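Visit to the Prendard test room, February

I went to Prendard together with my colleague Yvette Vachon, because our laundry service is thinking about automatic folding and we wanted to see grippers working with real clothes. Our host was Thongchai Thepsuriya, who is responsible for the comparison of grippers. He gave us coffee first and then three hours of his time, for which I am very thankful.

They test 3 types. The Kosero is the strongest, but with cotton it makes deep folds, and Thongchai does not like it for shirts. The Paquette has soft fingertips and is gentle, only the tips must be changed after 500 grasps, and the price of them was a surprise for us. The last one, Plorkura, has thin fingers, and it can go under a collar which lies flat on the table. Yvette preferred this one. I am not yet decided.

Each gripper must do 300 grasps with the same set of 19 garments: towels, T-shirts, shirts with buttons, one heavy apron. The shirts are the most difficult. When two arms hold one shirt, the cloth easily covers the place where the next grasp should be, and a camera standing far away is then of little help. Therefore they put a small camera at the wrist. I asked if the picture is not too close. Thongchai answered that yes, it is close, but the software needs to see the edge of the cloth and not the whole room.

After lunch we could try the arms by hand. I needed about ten minutes to lift one sleeve. The noise is lower than I expected, and the controller cabinet is smaller than our ironing press. We still wait for the prices of the two-arm version. 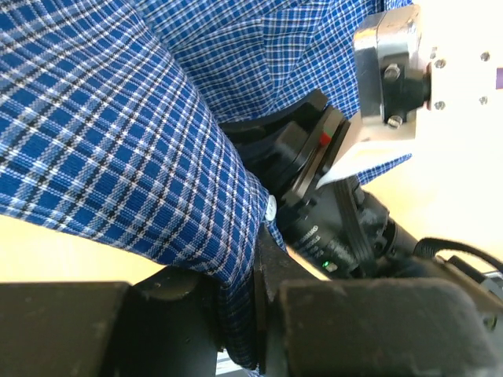

Blue plaid shirt between the two grippers, wrist camera view.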